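Teaching Day Gallery — Laundry Task, Moffat bench

July 2022

Pics from the laundry sessions, finaly. Short version for anyone new: a person drives the arms by remote, we log every move, then the arms try to copy it. Took us 3 tries to get a setup everyone could live with.
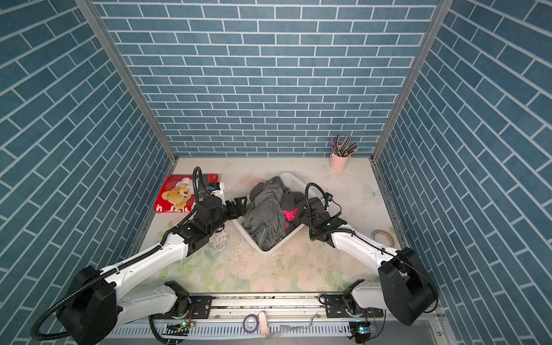 Both grippers at the basket, left one open by the gray piece, right one over by the black stuff. Dark load plus a bit of pink.

Notes to go with it — typed fast, sorry.

Drivers were Araba Atinga and Ikhsan Ngui, swapping every 10 runs. Hands get tired before you notice. Araba goes slow on the approach and quick on the lift. Ikhsan the other way round. Both kept, the variety helps.

Goal for the set: 50 good runs. Good = no stopping halfway, no regrabbing the same sleeve over and over. We tossed around 12 for that. Dark clothes were the hard part, black on black, tough to pick out an edge on the wrist cameras.

Tips if you're driving next: look at the wrist view first, side view second. Open wide before you come down. If you lose the cloth, back off and restart the run — dont fish for it.

Lahcen Metwally is cleaning up the logs. Towels in August, same bench, sign up with Obed Sulemana if you want a turn at the controls. First timers fine.

Contact: Ewurabena Kwofie, Grivham Lab | © Grivham 2022 | Back to top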